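How to Set Ground Rules for Simulated Household Tasks

Before a mobile robot with two arms is let anywhere near a real door or a real kitchen, most teams run it through a simulator. The runs are cheap and nothing gets broken, and that makes people careless. Logs end up half labeled, limits get turned off for one test and stay off, and a success rate gets passed around with no note of what counted as a success.

The rules below are the ones we use for door and kitchen tasks in the Flokoletti house scenes. They assume you already have a working simulator and a robot model loaded. They work for teleoperated runs and for runs driven by a trained policy.
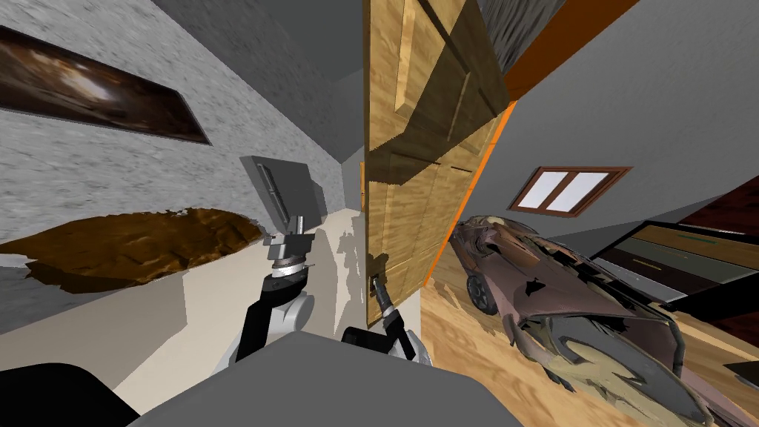 Posted in Guides > Simulation practice
By the Plinaletti docs team
Last revised in November

Step 1. Write the task sheet first

Each task gets one page, written before the first run. It states the start pose of the base, the start pose of both arms, the object to be worked on, and the end condition. For a door, the end condition is a hinge angle held for a set time. We use an angle of 30 degrees or more, held for 2 seconds. "Door open" on its own is too loose, because a door that starts ajar already meets it.

Write down which arm is allowed to touch what. If only the right arm may touch the door, any contact from the left arm is logged as a fault, even when the door ends up open.

Step 2. Check the scene before you check the robot

Scanned and imported objects often have bad meshes. A torn surface may look harmless and still have a collision shape that sticks out well past it. Turn on the collision view and go around every object within reach of the arms or in the path of the base. Fix it, swap it for a plain box, or remove it. Record which you did on the task sheet.

Also check these:
Door hinges have friction and damping set. A hinge with zero damping will swing from the lightest touch.
Handles are separate bodies with their own joint if the task calls for turning them.
Floors are one level. Where two floor materials meet, look for a step in the collision mesh.
Gravity points straight down in the world, whatever the camera angle suggests.

Step 3. Set the limits and lock them

Joint speed, joint torque, grip force and base speed all go in one limits file. Use the values for the real machine. If the real values aren't known yet, use lower ones and say so in the file.

Lock the file for the whole batch. If someone needs to raise a limit, that starts a new batch with a new number. Our Kusuma batch ran to 296 episodes, and we had to throw out 13 of them after a torque limit was changed partway through. The runs looked fine on playback - the change only showed up in the file history.

Step 4. Start with the jaws open and clear

At the start of each episode, open both grippers fully and confirm that no contact is reported at the fingers. Do this in code, with a check that stops the episode if it fails. A gripper that starts in contact with a counter edge or a cabinet front will push itself away on the first time step, and the whole run after that is off.

Keep a clear zone between the gripper and any furniture at reset. In narrow kitchen aisles, set the zone for the whole arm, including the elbow. The elbow is what usually hits the cabinets when the base turns.

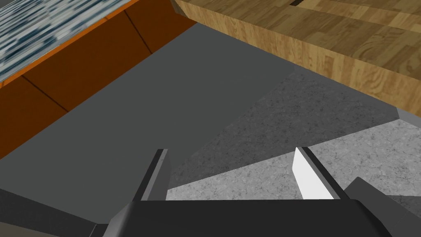 Cosimow wrote in to say that the start check should run again after the base stops moving, and that a check done only at reset misses most of the trouble in tight aisles. In those runs the arm was clear at the start and touching a cabinet by the time the reach began. We have since added a second check at that point, and it uses the same clear zone as the first.

Step 5. Log the failures the same way as the successes

Every episode gets the same record: task sheet version, limits file version, scene version, random seed, result, and fault codes. Failed runs keep their full video and joint data. Don't delete a run for looking strange. Mark it and move on.

Use fixed fault codes. Free text is fine as an extra note, but nobody can sort by it later. Ours are unplanned contact, dropped object, limit reached, timeout, and physics error. Physics error covers objects passing through each other and bodies that shake without being touched.

Step 6. Report with the conditions attached

A result goes out with the end condition, the number of episodes, and the number removed and why. If the scene was changed under Step 2, list the changes. State whether the start poses were fixed or varied, and by how much.

Results from the simulator are labeled as such in the title of the report. A passing batch in simulation lets a task move on to the review for hardware testing. It doesn't replace the review, and the limits file has to be checked again by the person who will be holding the stop button.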